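Home News Meetings Library of Things Join Contact
Filed under: Minutes, Toy Library

Trelness Toy Library — Minutes of the February meeting

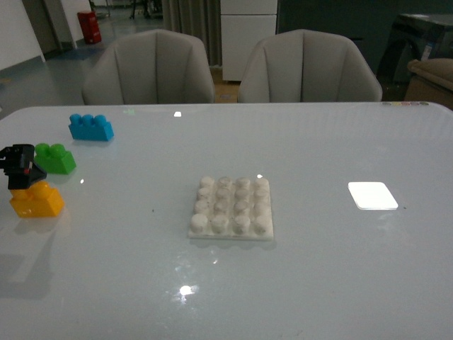

Meeting opened at 7:10 p.m. in the upstairs room on Bristby Road. Sadao Minami in the chair, Oľga Hrnčiar taking notes. Apologies from the Saturday-morning desk team, who sent their report ahead (thank you!).

1. Last meeting's minutes
Accepted with one fix: the puzzle swap was held in the main hall, not the annex. Sadao has already changed the copy in the binder.

2. Lending report
What a month! We lent 209 toys, our best February so far, and 19 new families signed up. Oľga read out a few lines from the comment book, including one from a grandfather who borrowed the marble run for his grandchildren and admits he kept it going after they were in bed. The ride-on toys are still the first to leave the shelves every session. Board games have picked up too, mostly with families whose kids are seven or eight.

Sadao asked if we should hold back one ride-on per session so the late arrivals get a chance. Good discussion on this. Some felt it was fair, others thought it would be hard to explain to a three-year-old who can see it parked behind the desk. We'll try a sign-up sheet first and talk again next month.

3. Late returns
Three items are well overdue: the wooden farm, the big floor drum and one dress-up bag. Reminder calls worked wonders last time, so Oľga will ring round again. No fines. Everyone was firm on that and happy to have it written down again.

4. Shelving
Bartoš came back with a price for the new low shelves — lower than we feared, and they'll round off the corners for us. The shelves would run along the window wall, low enough for toddlers to reach the bottom two rows by themselves. There was real excitement about this. Agreed to go ahead. Sadao to confirm the depth first, as the train table has to fit back in beside them.

5. Catalog
The Ekix catalog is up and running on the desk computer. Searching by age works well. Searching by number of players doesn't yet, and half the puzzles are listed with no piece count. Oľga has started on these and would love company on a rainy evening. Tea provided, cookies likely.

We also talked about labels. The old paper tags come off in little hands, and the sewn ones only suit the soft toys. A sample roll of the thicker stick-on kind is going on the kitchen set and the tool bench to see how they hold up.

6. Cleaning
The wash rota has been a great success. Reminder that puppets go in the mesh bag, and that anything with batteries gets wiped by hand only. The sponge bucket has gone missing again. If it's in your car, we'd be glad to see it.

7. Spring play day
Going ahead! We can have the lower hall and the grass out back, with room for up to 90 people. Ideas so far: a cardboard box town, a water table if it's warm, a mending corner for loved but wobbly toys, and a quiet rug for babies. Sadao offered to bring his collection of spinning tops and show how to throw them, and this got a round of applause. Parking was left for next time.

8. Any other business
— The side door sticks. Push low, near the hinge.
— Someone has given us a full set of hand bells. They're lovely and very loud, and will be lent out with a friendly warning.
— Desk keys now live in the blue tin.

Actions
Sadao: shelf depth, sign-up sheet, lower hall booking.
Oľga: reminder calls, puzzle piece counts, label samples.
All: box town needs boxes, the bigger the better. Please flatten them and leave them under the stairs.

Closed at 8:35 p.m. Next meeting in the same room, same time.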